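4.2 Preparing the storage bin for lost property

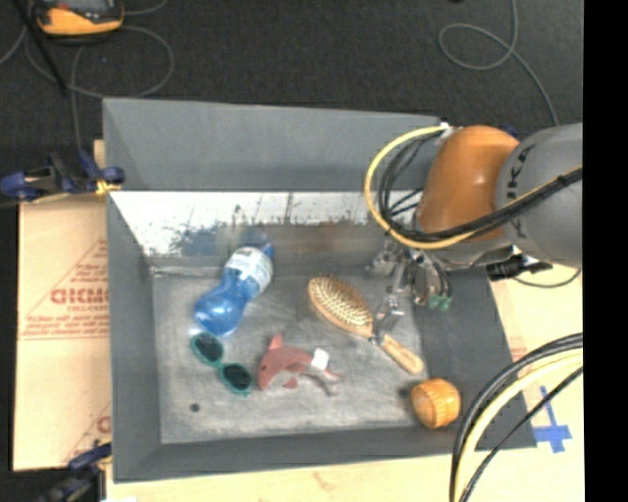 Before you enter any item in the Fodora register, please prepare the bin and the shelf labels. The work needs one person and the label printer. If your site has used the older Tlapale cards until now, read section 4.5 first and come back to this page.

1. Choose one bin for each collection point. The bin must have a flat floor and must stand inside a room which can be locked.

2. Print the bin label. In the main menu open Labels, then Bins, then New. Type the name of the collection point exactly as it is written in your site list. For the Drerkthorpe branch the name is one word, with a capital D only.

3. Stick the label on the outside of the bin, on the side that faces the door. Press it from the middle to the ends so no air stays under it.

Note: The label glue needs 36 hours to become fully strong. You can use the bin during this time, but do not wipe the label.

4. Scan the label one time. The screen shows a four-digit bin number, for example 3286. Write this number in the paper log also. The paper log is used when the network is down.

5. Set the item limit. The factory value is 80 items for one collection point. Small sites usually make it lower. When the limit is reached, the register still accepts new items, but it shows a yellow bar on top of the screen until someone moves older items to the shelf.

6. Set the keeping time under Rules, Keeping Time. Ask your manager which time is correct for your building. The rule can be different for keys, phones and documents.

Caution: Do not put wallets, passports, medicine or anything with a battery which looks swollen into the open bin. Wallets and passports go to the safe. For medicine and damaged batteries, follow the site safety sheet.

4.3 Entering the first item

1. Press New Item and scan the bin label.

2. Choose the type of item from the list. If you do not find the correct type, choose Other and write two or three simple words. Please do not write the brand in this field, it has its own field lower on the page.

3. Enter the place where the item was found and the time. If the finder does not remember the time, leave it empty. Do not guess.

4. Press Save and wait for the short sound. Attach the printed tag with the string, not with tape. Tape can damage cloth and painted surfaces.

Note: One register can keep 900 open items. Closed items are not counted in this number.

If the tag comes out blank, the paper roll is in the wrong direction. Open the cover, turn the roll, close the cover until it clicks and press Reprint.

Questions about this section can be sent to Daniyal Talpur at the Jondonine help desk. Please write your bin number in the first line of the message.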